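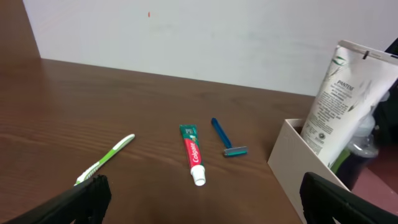

Une trousse de toilette mal préparée se reconnaît le premier soir, quand il faut la vider entièrement sur le bord du lavabo pour retrouver le dentifrice. La méthode décrite sur cette page demande 12 minutes et une boîte en carton de taille moyenne, que l'on garde d'un voyage à l'autre. Commencez par sortir les petits objets et posez-les en ligne sur une table dégagée : brosse à dents, dentifrice, rasoir jetable. Les grands tubes, comme celui de Pantene, peuvent aller tout de suite dans la boîte, debout.

## Matériel

- une boîte en carton ouverte, assez haute pour tenir un tube debout
- un sachet à fermeture pour les liquides
- un capuchon ou un étui pour la brosse à dents
- un protège-lame, ou à défaut un morceau de carton plié
- un chiffon sec

## 1. Trier

Vérifiez chaque article avant de le ranger. Un tube presque vide part à la poubelle ou reste à la maison. Pour un séjour de moins d'une semaine, un tube de dentifrice entamé suffit largement.

Regardez aussi le format. En cabine, la limite habituelle est de 100 ml par contenant, et c'est la contenance imprimée sur l'emballage qui compte. Un grand tube à moitié vide sera refusé au contrôle. Je transvase l'après-shampooing dans un flacon Alo de 90 ml, qui ferme bien et se lave facilement.

## 2. Essuyer et fermer

Passez le chiffon sur les tubes et autour des bouchons. Le dentifrice séché sur un pas de vis empêche le bouchon de serrer à fond – première cause de fuite dans une valise.

Revissez, puis pressez légèrement le tube, bouchon vers le bas, au-dessus de l'évier. Si quelque chose sort, nettoyez et recommencez.

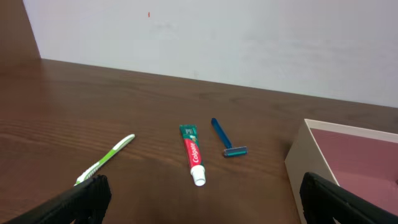
Une fois les bouchons contrôlés, occupez-vous de la brosse et du rasoir. La brosse doit être sèche avant de recevoir son capuchon. Pour le rasoir, couvrez la lame et maintenez la protection avec un élastique. Ne le laissez jamais libre dans la boîte, on se coupe en cherchant autre chose.

## 3. Remplir la boîte

1. Placez les grands tubes contre un bord.
2. Glissez le dentifrice à côté, bouchon vers le haut.
3. Ajoutez la brosse, tête vers le haut elle aussi.
4. Terminez par le rasoir, dans l'angle opposé, manche accessible.

S'il reste du jeu, calez avec un gant de toilette roulé. La boîte ne doit pas être tassée au point de déformer les tubes.

## 4. Mettre en valise

Pour un trajet en voiture, la boîte voyage telle quelle, calée entre deux sacs. Pour l'avion ou le train, transférez le contenu dans la trousse dans le même ordre. La mienne est une Pirnlow de 30 cm, avec une seule poche. Les modèles à compartiments obligent à tout répartir et prennent plus de place.

Au retour, videz la trousse, laissez-la ouverte une nuit et remettez les articles secs dans la boîte. Notez sur le rabat ce qui est à racheter.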